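Grudier Box Scores: a small college basketball data set

Hi, and thanks for stopping by. I put this together because I wanted to settle an argument with myself about bench scoring, and then it got out of hand (as these things do). What you have is one folder of box scores for 14 men's and women's teams in the Grudier Conference, typed in and cleaned up by me, plus a few scripts to load them. Last update: August 5, 2026.

What's in the folder

games.csv has one row per game: date, home team, road team, final score, number of overtimes, and whether it was a conference game.
players.csv has one row per player per game. Minutes, points, rebounds split into offensive and defensive, assists, steals, blocks, turnovers, fouls, and the shooting lines.
teams.csv is tiny. It's the team names, short codes and home gyms.
load.py reads all three and joins them. Run it first and it'll yell at you if something doesn't add up.

Getting started

You need Python and pandas, and that's it. Unzip the folder, open a terminal inside it, and type python load.py. If you see "all games balanced" you're good to go! If you see a list of game codes instead, check that your spreadsheet program didn't helpfully turn the date column into something else. Mine did this twice before I learned to leave the files alone and only open copies.

Where the numbers come from

Mostly from the PDF box scores the schools post after each game. I copied those with a script called Zosent that I wrote one weekend and have been patching ever since. It reads tidy two-column PDFs very well and everything else pretty badly, so for Nordin home games, where the sheets are scanned a little crooked, I typed everything by hand. I checked 100 games line by line against the originals and found 9 with a mistake, all fixed now. Seven of those were rebounds in the wrong column, which tells you where to look if something seems off.

Things that will trip you up

Team rebounds are not in players.csv. If you add up the players you'll come out short of the official team total, and that's fine.

Minutes are whole numbers. A player who got in for the last few seconds shows up with 0 minutes and played set to 1. Please don't drop the zero rows, or your bench numbers will be wrong (this was my original argument with myself, and I was wrong for a whole month).

Plus-minus is only there for some gyms. Blank means the school didn't list it, so don't fill it with zero.

Overtime games are kept at their full length. There's a per_40 option in load.py if you want to even things out, and I'd use it for anything about pace.

Neutral-site games still have a "home" team, just whichever one was listed second on the sheet. Look at the neutral column before you say anything about home court.

Other sets I keep

The project page is on Datell along with the rest of my stuff, basketball or otherwise. Same plain layout everywhere: a readme, the files, one loader.
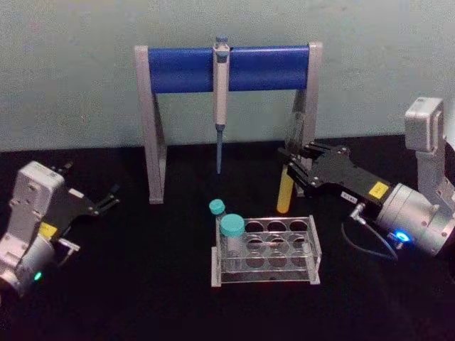
Pipette on its stand, two robot arms, black tabletop.

License and credit

Use it for whatever you like, including class projects and your fantasy league. A link back is nice. If you publish something with it, I'd love to read it, so send it over!

Fixes

Found a wrong number? Open an issue with the game code, the player's jersey number and what the box score says. A link to the sheet helps me a lot. I go through the issues in batches, and in June I barely look at them at all, so give me a little time.

Still to do: add the conference tournament, and get the two exhibition games out of games.csv, where they're marked with an X in the type column for now.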